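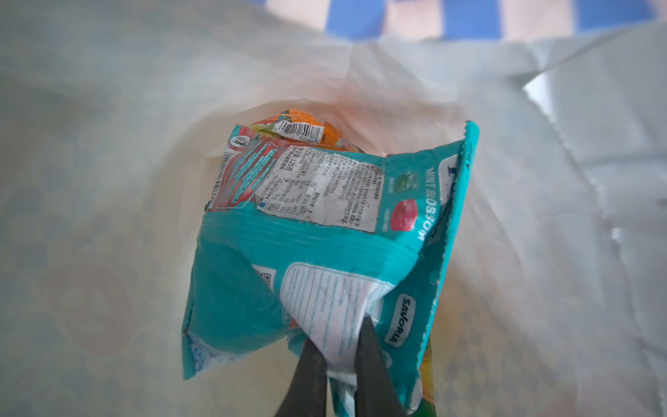

Guesthouses in Nultham

Guesthouses are the most common form of visitor lodging in Nultham, a small harbor town on the eastern side of Drutalo island. Most are family homes with a few rooms set aside for paying guests. The town has no large hotels, and the nearest resort is at Kandthorpe, 20 miles up the coast.

History

Rooms were first let to ferry crews who had to wait overnight for the tide. Vacation visitors began to arrive after the coast road was paved, and several owners added upper floors to their houses. The Boateng House, on the harbor front, is the oldest guesthouse still in business. It has nine rooms and a shared dining room facing the water.

Rooms and meals

A typical room has a double bed, a ceiling fan and a private shower. Air conditioning is usually charged as an extra. Breakfast is included at most houses and is served until mid-morning. Evening meals are cooked to order and must be requested by noon. Many houses also have a small kitchen for guests, and groceries are sold at the covered market on Mill Street.

Rates and seasons

The busy season runs from December to April. A double room at the Boateng House costs $90 a night in those months and less from June onward, when rain is more frequent. Some owners close entirely in September. Weekly rates are common, and a two-bedroom apartment on the hill behind the town rents for $650 a week.

Access

Buses from Kandthorpe stop beside the ferry dock. Most guesthouses are within walking distance of the stop, though the streets above the harbor are steep and have steps in places.

See also

Kandthorpe
Transportation on Drutalo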